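Toy Swap Fills the Old Espinoza Furniture Store

May 18, 2024

I got to the Clinano toy swap nine minutes after the doors opened and the line already went past the bakery! If you haven't been, it's simple: you bring toys your kids have outgrown, you get a paper ticket for each one, and you trade the tickets for something else. Bartosz Grabowska, who started it in his garage, told me 400 families signed up this spring.

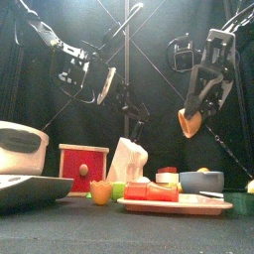

The big change this year is the space. The swap has moved into the old Espinoza furniture store on Narura Street, and you can finally get a stroller between the rows (last year was elbows all the way). Pretend-play stuff is still what everybody runs for. Toy kitchen things like the ones on that dark gray tabletop go fast, and I watched two grandmothers negotiate very politely over a tea set. I came for puzzles and left with a dump truck, so make of that what you will.

Selvaraj Selvanayagam runs the repair corner, and he had a screwdriver in his hand the whole time I was there. He says wheels and battery covers are most of the work. Anything he can't fix goes in a parts bin, and my son would happily have taken the entire bin home.

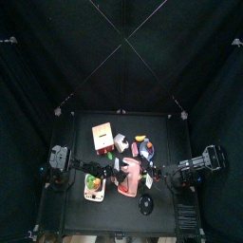
Can you come if you don't have any toys to trade?

Tickets are also sold at the door for 60 cents each, and the money goes toward glue, screws and the rent. The next swap is in July, same building, and they're hoping to have 2,000 toys on hand by then.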